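"I don't trust a gripper that only works on a good day"

Miroslava Tkachenko has been sold a lot of grippers. She keeps the brochures in a box file at Hirkdale, where she runs handling trials, and when I ask which of them told the truth she takes a while to answer.

"The weights are usually right," she says. "The weights and the bolt pattern."

I had come to hear about the comparison she and Lachlan Kinnear have been running since September: two sets of fingers on the same arm, one long and plain, one shorter with a softer pad, picking packaged dressings and other small medical goods out of bins. The question came from a supply store at Clultasska, which wanted to know if a robot could make up kits. Tkachenko's working answer is that it can make up some of them, slowly, if you are choosy about which.

"People see the arm and think the arm is the clever bit," she says. "The arm goes where you send it. I have no complaints about the arm. It's the last centimetre I'd like my money back on."

Kinnear is less gloomy, though not by much. He wrote the pick routine and is tired of being asked for a success rate. "Success at what? If it grabs two packets and drops one back in, the log says success. If it creases a sterile pouch so badly that a nurse would bin it, the log says success. I had a very good week in there once, on paper." 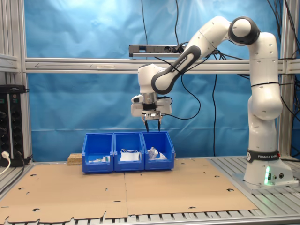 What the bins do to you

The bins are the open-fronted blue sort that any storeroom has, and Tkachenko insisted on them. An earlier trial, run by a supplier, had used shallow trays with each item laid out on its own.

"Of course it worked. My nephew could have built that one," she says. "Put the same packet against the back wall of a bin, leaning on another packet, and now the finger has to get in behind it. Often there isn't a behind."

The long fingers reach the floor of a bin more easily, and they also flex. Kinnear thinks the flex helps with paper-backed pouches, which have no stiff edge to close on. Tkachenko thinks he is being kind to it. They agree that the pouches are the worst things on the list. A box has sides. A pouch folds when it is squeezed, and then the camera, which found a flat rectangle a moment ago, has to make sense of something else.

"It'll hold one by the top and you feel quite pleased," Kinnear says. "Then you ask it to read the label."
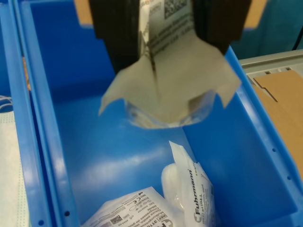 A paper-backed pouch held between the fingers over one of the blue bins.

Could a better camera sort that out? I put this to both of them, having been told so by a firm called Rutherford, whose leaflet promises reliable picking "in any packaging".

"In any packaging," Tkachenko repeats. She asks me whether the leaflet says how many kinds they tried. It does not. Her own list has eight, chosen by Fiona Rennie, a former theatre nurse who was asked to pick whatever annoyed her most in the job. Five of them now go well enough that Tkachenko would let a visitor watch. She won't give me a figure for the other three.

Kinnear does think the camera matters, mainly where it is bolted. Mounted by the fingers it gets a close look at the item, but the fingers get in its way at the moment you most want to see. Mounted at the back it sees the whole table and loses the bottom of the bin. They have tried both, and at present he favours using the two together, which doubles the calibration. "And calibration is where my mornings go," he says. "I start at 8 and I'm usually picking by 9. Usually."

Small rigid boxes are the comfortable end of the work. Put one by itself on the table with the fingers open above it, and Tkachenko would call that a test of whether the thing is plugged in. She still does it, before every change of fingers, and she says suppliers tend to film that part. 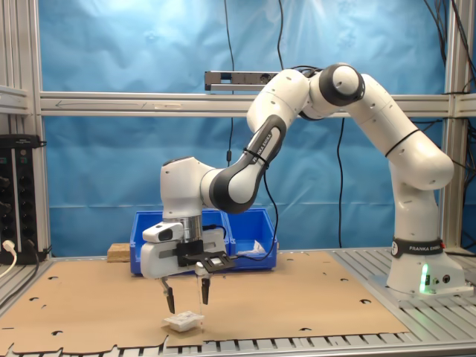
Words: Morven Kinnear

I should say that Lachlan is my cousin, and that he didn't ask to see this before it ran. He did ask me not to write that robots are coming for anybody's job. On what I saw at Hirkdale I had no plans to.

Jean Cairns, who manages the store at Clultasska, has been over twice and is keeping an open mind. She told me by phone that she would take a machine that did the boxes and left the pouches to her staff. "If it knows which is which," she added.

That is closer to what Tkachenko would recommend than anything in the box file. She would choose the longer fingers, by a small margin, and she wants the comparison repeated by people who had no part in it. Tendoswood has offered to do that with its own arm and its own bins. She has asked them to choose their own items too, and not to tell her what they are.

Will she publish the three that fail? "First," she says. "Before the five."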